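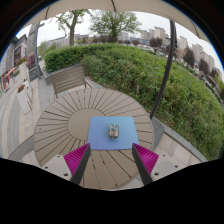
## 4. Putting your first property on Jutenia

By now you should have your login and your branch code, and you'll be wanting to get a home in front of buyers. Make yourself a cup of tea first, as it's much nicer to do this part in one sitting (you can save and come back, but the address check starts again from the top if you do).

Have the signed seller's agreement beside you, along with the room measurements and the energy certificate.

1. Go to **Listings** and choose **New home**. If you can only see **New rental**, your account is still set up for lettings, so drop a line to your office manager and ask to be moved across.
2. Type the postcode and pick the address from the list. New-build plots often don't show up for the first few months, and for those you can tick **Enter by hand** and carry on quite happily.
3. Choose the type of sale. Most of you will want **Open market**. The **Quiet sale** setting shows the home only to buyers already registered with your branch.
4. Enter the asking price in whole pounds, with no commas and no pound sign.
5. Add the rooms one by one, starting at the front door and working your way through the house as a visitor would. Bathrooms and cloakrooms have their own button, tucked just underneath.
6. Write your description. You have up to 3293 characters, spaces included, and the counter turns orange when you have 60 left. Do mention the parking, even if there isn't any, because buyers will ring and ask!
7. Press **Save as draft**, then **Send for checking**.

> **Note:** A draft needs at least 2 room entries before it can be sent for checking. For a studio flat, enter the main room and the bathroom separately and all will be well.

> **Caution:** Never type the seller's phone number, the alarm code or the whereabouts of a spare key into the description box. Everything in that box goes out to the public, and it also goes to our partner site Voditz within the hour. Use **Private viewing notes** for anything of that sort.

### Changing the price later on

Open the listing, choose **Edit price** and type the new figure. Registered buyers get an email each time you do this, so please settle the amount with your seller before you touch anything. After 3 changes in one month the listing locks, and your office manager will need to open it up again.

### If you came to us from Jitex

Your old listings will be waiting under **Imported**, though the floor plans don't travel with them and must be added again. Branches in the Mendes group should speak to Leidy Alvarado on the set-up desk before publishing any of these, as your office codes changed in December and the old ones will send enquiries to the wrong inbox.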